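Kiltau Kitchen Set, student release

README, last edited 21 July 2019

This folder holds the recordings made by the Kukthorpe robotics club during the spring term. Club members used hand-held grippers to do small kitchen tasks at a table, and the camera on each gripper recorded what happened in front of the fingers. The recordings are meant for training and testing simple pick-and-place programs on the club arm. Questions go to Malou Hafþórsson, who keeps the master copy.

What is in the folder

clips - 3,417 short recordings, one task attempt per file
stills - single images taken out of the clips, for labeling practice
labels - one text file per clip, with the task name and the result
splits - lists of clips for training and testing
notes - session sheets typed up from paper

The test split has 600 clips. Please leave them out of training, including "just to see". Last year's numbers could not be compared with anything for that reason.

Tasks

Members picked a task card at the start of each session. The cards cover moving utensils, putting things in and out of bowls, stacking cups and clearing the table. Each card says what should be on the table at the start and where it should end up. It does not say how to get there, so two members may do the same task in quite different ways. A session was 40 attempts or one hour, whichever came first.

Labels

The result is one of: done, partly done, dropped, stopped. "Stopped" means the member gave up or ran out of time. Labels were written by the person holding the gripper and checked by a second member. Where the two did not agree, both labels are in the file, separated by a slash.

Object names come from a fixed list in notes. Use "utensil" when only the handle shows and the other end cannot be made out. Do not guess from the clips before or after.

Sample still 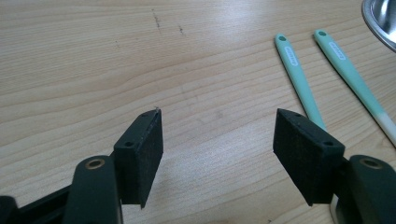 Open gripper over the table, with two mint-green utensil handles and the rim of a steel bowl to the right.

For a still like this one, the labels are utensil, utensil, bowl. Marks on the tabletop are not labeled. Neither are the gripper's own fingers, which are masked out by a script before training.

Known problems

- Clips from the Kilard sessions have no sound. Nothing in the labels depends on it.
- The first 100 clips use an older spelling of the task names. The loading script fixes this, but a plain text search will miss them.
- Small printing on objects usually cannot be read. Do not use this set for reading text.
- Light changes a lot between sessions. Shiny surfaces can wash out.
- Almost all members are right-handed, and it shows in the way they reach.

Using the set

Club members and students at Kukthorpe may use everything here for class work. For anything outside the school, ask first. If you find a wrong label, add a line to corrections in the notes folder with the clip name and your initials - do not edit the label file itself. Corrections are merged in October, and the splits stay as they are until then.

The loading script is based on the one written for the Buschmann project and takes the same options.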